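The Last Laundry on Bhatt Street

Annunziata Bianchini unlocks the side door at 4:30 in the morning and turns on the boiler before she takes off her coat. It needs forty minutes to come up to pressure. She uses the time to sort the hotel sheets from the restaurant linen and to drink her first coffee standing up.

Sonditdale once had a laundry on nearly every block east of the canal. They washed for the boarding houses, the hospital, the dye works canteen and the families who lived four floors up with a single cold tap. Most were gone before Bianchini was born. Hers is still open, with 54 regular accounts and a counter where anyone can bring in a tablecloth and have it back by the next afternoon.

"People think we're a dry cleaner," she said. "We've never dry cleaned anything. It's water, soap, heat and ironing."

Her grandmother opened the place in two rooms behind a bakery, sharing a wall with the ovens. The wall was warm all year, and in winter wet shirts were hung along it on nails. The nails are still there, painted over so many times that they look like small white mushrooms. The bakery became a shoe repair shop, then storage, and in the end Bianchini's parents bought it and knocked through.

The flatwork ironer takes up most of what used to be the bakery. It is a long heated roller with a padded bed, and it takes two people to run it: one feeding, one folding. Leonardo Farina has been feeding it for nineteen years. He shakes each sheet once, finds the hem with his thumbs and lays it on the belt in one motion. A new person puts through a sheet a minute. Farina puts through four.

He learned on an older machine that had no guard. The old hands taught him to keep his sleeves rolled above the elbow and to let go of anything that pulled. He still rolls his sleeves.

The water in Sonditdale is hard, and a good part of the work is dealing with that. Untreated, it turns white cotton gray within a dozen washes and leaves towels as stiff as cardboard. The laundry has a softener the size of a wardrobe in the yard, fed with salt twice a week. Before that they used washing soda, and before that, according to Bianchini's mother, rainwater from a tank on the roof for anything that belonged to a bride.

Stains are handled by hand. Zoia Onyshchenko works at a steel table near the window with a row of squeeze bottles, a soft brush and a blunt bone scraper she brought with her when she moved here. Red wine gets cold water first and then peroxide. Candle wax is chilled, scraped, and pressed between sheets of brown paper. Curry is the hardest. She will treat a turmeric stain, wash the cloth, and hang it in the yard, where the sun does the rest of the job over two or three days.

"If they would only leave it alone," she said of her customers. "They rub it with hot water and salt, and then they bring it to me."

She keeps a notebook of failures. It lists the fabric, the stain, what she tried and in what order. There are entries for blackberry on linen, hair dye on a bath mat, and something on a christening gown that she never managed to identify. The gown came clean on the fifth attempt, and she wrote that down too.

Prices are on a board behind the counter. A single sheet, washed and ironed, costs a little more than a bus ride. Hotels pay by weight. The margins are thin, and the gas bill is the first thing Bianchini looks at each month. Last winter one of them came to 3,480, more than she paid for her first van.

The competition is a plant out past the ring road, run by a company called Doker, that washes for hospitals and hotel chains across three counties. It picks up before midnight and delivers before breakfast. Two of Bianchini's larger accounts moved there in the same October. One came back the following spring, complaining that the napkins it got were clean but weren't its own. 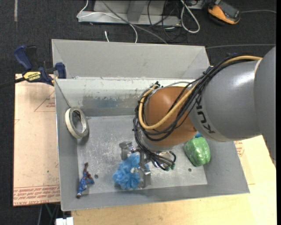 That is the main thing a small laundry can still offer. Every piece that comes in is marked, usually with a short row of colored stitches in one corner. The system goes back to the grandmother. Red and blue is the fish restaurant by the bridge. Three greens is the guesthouse. A single yellow stitch belongs to a retired music teacher who sends 10 handkerchiefs at a time and expects all of them back.

Dario Pellegrini, who owns the fish restaurant, bought his linen secondhand when a railway hotel closed. It is heavy damask, woven with a pattern of ferns, and it can't be replaced. He has sent it to Bhatt Street since his first week in business. A few of the cloths have been darned so often that the servers know which tables to put them on, with the repair under the bread basket.

The darning is done by Sveva Galli, who comes in three afternoons a week. She pulls thread from a scrap of the same damask so the color matches, and works the patch in the direction of the weave. A small hole takes her half an hour. She charges for the half hour and no more, and she has turned down work from a museum because she didn't like the idea of mending something that would never be used.

What happens next is not settled. Bianchini is 61. Her son drives the van but has said he doesn't want the boiler, by which he means the hours. The boiler itself has 100 small things wrong with it, in her estimate, and the man who services it is older than she is. A newer one would fit in a quarter of the space and heat up in five minutes. It would also cost more than the laundry clears in two years.

A buyer has asked about the building. A café chain called Vomum would like the front rooms and the corner window. She has met them twice, and she says they were polite. They asked if they could keep the old ironer as a feature, with a sheet of glass over it for a table.

She told them she would think about it. Then she went back in to help Farina with the guesthouse sheets, because it was nearly three and the van leaves at four.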